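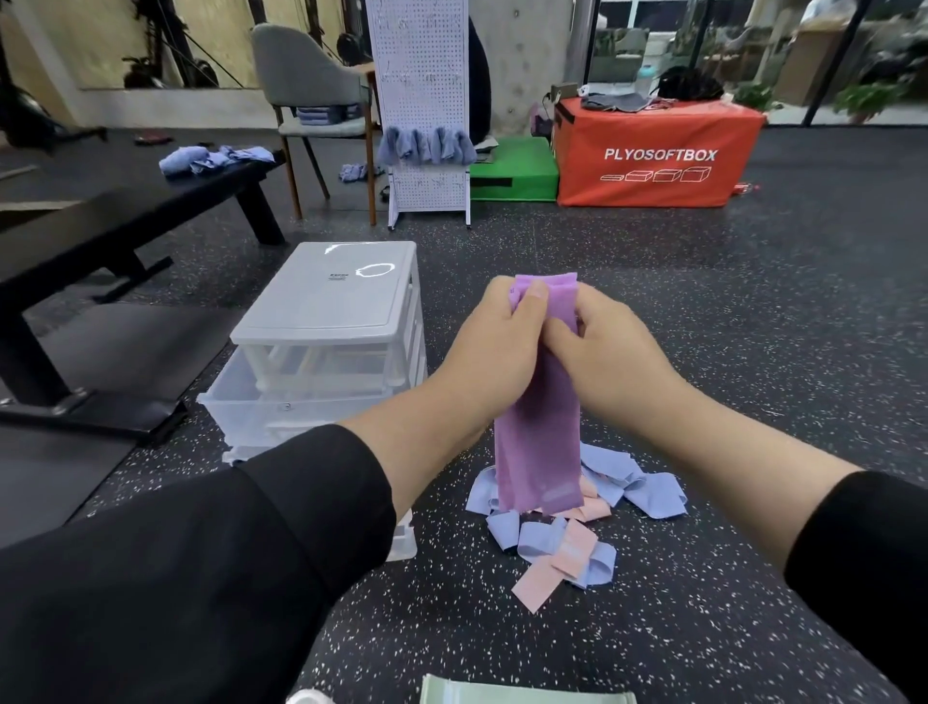

Best way to store fabric resistance bands at a small gym?
Posted by jevbridge_lifter, 1/3/21

I help run a little gym and we LOVE our fabric loop bands, but after every class they end up in one big heap. We have plastic drawers next to the weight bench. Do you fold them or roll them? And do you sort by color or by strength?

Karthikeyan Kandasamy
Fold them, definitely! Lay the band flat, smooth out the twist, fold it in half and stack it with its own color. Ours came with one color per strength, so sorting by color does both jobs (check yours, some brands mix them). I tip everything onto the floor first and pull out one color at a time. It's so satisfying, and 75 bands take me 15 minutes.
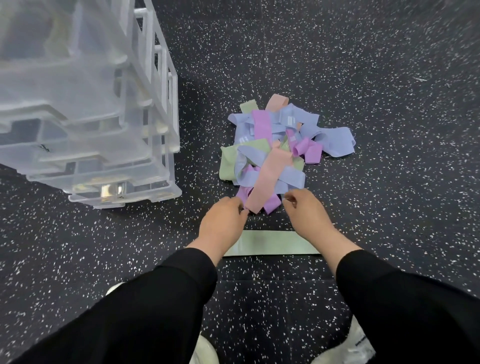 Pastel loop bands waiting to be sorted

Write the color on a slip of paper and stick it on the drawer front. People really do put things back when there's a label! Leave the top drawer for whatever gets used most.

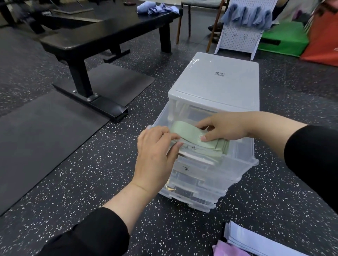 Chowdary506
we just roll ours and throw them in a bin, works fine. labels are a good idea tho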